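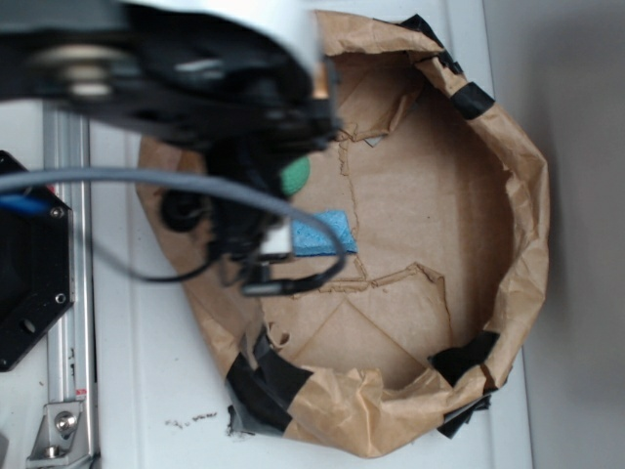

Dostico is an agricultural testing laboratory in Rerkmont. We analyze soil, plant tissue, compost and irrigation water for commercial growers, crop consultants and public gardens. Most of our work starts before a sample reaches the building, with the way it is collected and packed. For plant tissue we ask clients to use plain brown paper bags. A paper bag lets moisture out, takes pencil or marker well, and can be opened and rolled down into a wide, shallow basin on a white tabletop, so that leaves can be spread and checked by eye without being moved to another container. Sealed plastic is accepted for soil and required for some moisture work, but leaves that travel in plastic start to break down and the nitrogen result drifts.

What we do

The laboratory runs four service lines: soil fertility, plant tissue, compost and growing media, and water. Soil fertility is the largest. A standard fertility panel reports pH, buffer pH, organic matter, extractable phosphorus and potassium, calcium, magnesium, sulfur and cation exchange capacity. Micronutrients are reported on request. We do not test for pesticide residues, human pathogens or asbestos, and we do not hold samples for legal disputes. Clients who need that work are given the name of a laboratory that does it.

Tissue analysis follows the sampling stage given for each crop in our guide. Results from the wrong leaf or the wrong growth stage can be numerically correct and still useless. Corn at the seedling stage is sampled as the whole plant above the soil line; at silking it is the ear leaf. For grapes we accept petioles or blades, but not a mixture. If the submittal form does not say which part was collected, the sample waits until we have reached the client.

Compost is tested for moisture, total nitrogen, carbon-to-nitrogen ratio, soluble salts, pH and maturity. Maturity is measured by respiration over a fixed incubation period, so compost reports take longer than soil reports. We cannot shorten the incubation for a fee.

How the laboratory began

Dostico was started by Faraji Minja and Shuk-fan Fang, who had worked together at a fertilizer blending plant. The plant sent its customers' soil out for testing and received results in a different format from each laboratory it used. Some reported pounds per acre, others parts per million, and the extraction method was often missing. Recommendations were being written from numbers that could not be compared. The first version of Dostico was a rented bench, a drying oven and one instrument bought used. It tested soil only, for pH and the major nutrients, and printed the extraction method next to every number.

Printing the method is still our practice. Phosphorus by Mehlich 3 and phosphorus by Olsen are different measurements, and a grower who changes laboratories without knowing this can read a change in method as a change in the field. We run both. Mehlich 3 is the default for acid and neutral soils. Olsen is used above pH 7.4 unless the client tells us otherwise.

The laboratory moved to its present building when the tissue line was added. Grinding tissue makes dust, and dust carries from one sample to the next, so the grinding room has its own air supply and is separated from the soil preparation room by a corridor. The water line was added last, mainly for greenhouse clients who wanted alkalinity and sodium figures from the same laboratory that tested their growing media.

People

We have 11 employees. Faraji Minja is laboratory director and signs the final reports. Shuk-fan Fang manages methods and quality. She maintains the written procedures and decides when one has to be revised. Kam-wah Kong runs sample receiving and preparation: login, drying, grinding, sieving and archive storage. Chia-hao Lu is responsible for the instruments, including the ICP spectrometer and the combustion analyzer. Barnabás Bozsik is our agronomist. He writes recommendations for clients who order them and answers technical questions by phone in the mornings.

Analysts are trained on one method at a time. Before reporting results alone, an analyst runs a set of blind reference samples and must fall inside the control limits on every one. An analyst who has been away from a method for a full season repeats the set. Most of our analysts came to us without an agriculture background, and several came from food or drinking water laboratories.

Quality control

Each batch carries a blank, a duplicate and a reference material prepared in-house from a bulk soil or ground leaf. Duplicate results are compared before the batch is released. If the reference falls outside its limits, the whole batch is rerun, including samples whose own results look normal. We also take part in outside proficiency rounds and will send our most recent scores to any client who asks for them.

Soil is dried at low temperature with forced air. Higher heat is faster but changes the extractable potassium in some clays — the effect is small in sandy ground and large enough to alter a recommendation in others. Dried soil is crushed to pass a 2 mm sieve. Stones and roots retained on the sieve are discarded, and if the stone fraction is high we note it on the report, where it affects how the result should be applied to the field.

Reports and data

Reports are issued through Pan, our client portal. Pan stores every result by field name and sampling depth and will plot a nutrient over time if the field name has been kept the same from year to year. We advise clients to settle on a naming scheme early. "North 40" and "N. Forty" are two fields as far as the software is concerned, and merging them has to be done by hand at our end. Results can be downloaded as a spreadsheet or a PDF. Paper reports are mailed on request.

Client data belongs to the client. We do not sell it, and we do not pass it to fertilizer dealers or lenders unless the client has named them on the account. A consultant who submits samples for a grower may see those samples only.

We currently serve 628 active accounts. An account is active if it has submitted at least one sample in the past two seasons. The largest group is vegetable and small fruit growers, followed by row crop farms, greenhouses and landscape contractors. Home gardeners are welcome and pay the same listed price per sample as anyone else.

Mamadix

Mamadix is our soil sampling kit. It contains a stainless steel probe, a mixing bucket, lined soil bags, paper tissue bags, depth markers and a printed field sheet. We put it together after reviewing the samples that arrived with problems, many of which came down to tools: galvanized buckets that raised the zinc result, or spades that took more soil from the top of the hole than from the bottom. The kit can be bought or borrowed. Borrowed kits are returned clean, with the probe dry. A deposit is charged and refunded at 100 percent when the kit comes back complete.

The field sheet that comes with Mamadix is the same as the submittal form in Pan, with the boxes in the same order. Pencil is preferred for anything that will travel with moist soil.

Ownership and independence

Dostico is privately held by its founders and staff. We do not sell fertilizer, lime or seed, and we receive no commission on products. Recommendations are written in pounds of nutrient per acre, or per 1,000 square feet for turf and gardens, and the client chooses the source. Where a recommendation calls for no application, the report says zero.

Visiting and sending samples

Samples can be dropped off at the receiving door on the east side of the building between 8:00 a.m. and 4:30 p.m. on working days. There is a covered shelf for arrivals outside those hours, but tissue and water should not be left there in warm weather. Mailed tissue should go out early in the week. September through November is the busiest period for soil, and turnaround during those months is longer than the standard time shown in Pan. Tours for school and grower groups are arranged through Kam-wah Kong and are held outside the fall season. Visitors to the preparation rooms need closed shoes.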